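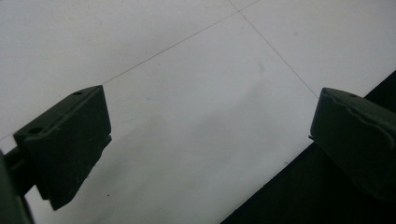 The Forever Floor, and Other Promises

Walk into any tile showroom and someone will tell you that pale porcelain lasts a lifetime. They rarely say whose lifetime. I have been hearing the line for long enough to want some evidence, so this February I went looking for it in Lulville, where half the new kitchens seem to be getting the same chalky, not-quite-gray floor.

The sales pitch goes like this. Tile costs more up front, but you never have to replace it, so it pays for itself. Iltetti, the biggest seller in town, prints a version of that on its bags. Hesari, across the road, says much the same thing with nicer lighting. When I asked each showroom how it had worked out the savings, one handed me a brochure and the other offered me a coffee.

I don't doubt that the tile itself is tough. Fired clay is hard stuff, and people have been walking on it for a very long time. What I doubt is the rest of the floor. A tile is only as good as whatever is under it, and what's under it in most American houses is wood that swells, shrinks and bends a little every time someone drags a refrigerator across it. The bond lets go. A corner starts to click. The warranty, which I read to the end, covers the tile against defects and leaves out movement, bad installation, and "conditions of the site," a phrase wide enough to park a truck in.

Then there is grout. The Penry, an apartment building on the east side, put pale tile in its lobby and laundry hall five years ago. The tile looks fine. The grout lines by the front door have gone the color of weak tea, and the building has already paid to have them cleaned and sealed 2 times. The last bill was $1,563. I couldn't find a line for that in the brochure.

Sellers will say, fairly, that the building should have picked darker grout, or a better sealer, or an installer who knew what he was doing. Maybe so. But advice that shows up after the sale is worth less than advice that comes before it, and on the showroom floor I heard plenty about color and very little about upkeep.

Comfort gets the same soft treatment. Tile is cold underfoot in winter, and the usual answer is heating mats, which are another purchase and another thing that can fail where you can't reach it. Drop a glass on it and you'll be sweeping for a week.

The resale claim is the one I trust least. Hesari's display says tile "adds value," with no number attached. I looked through 23 local listings. Most mentioned the floors, usually in the same breath as the light fixtures. I couldn't tell from any of them what a buyer had paid extra for.

I'd still put tile in a bathroom. I'd ask to see the warranty first, get the subfloor checked by someone who isn't selling anything, and buy a spare box, as colors get dropped from the range without much notice.

May 28, 2021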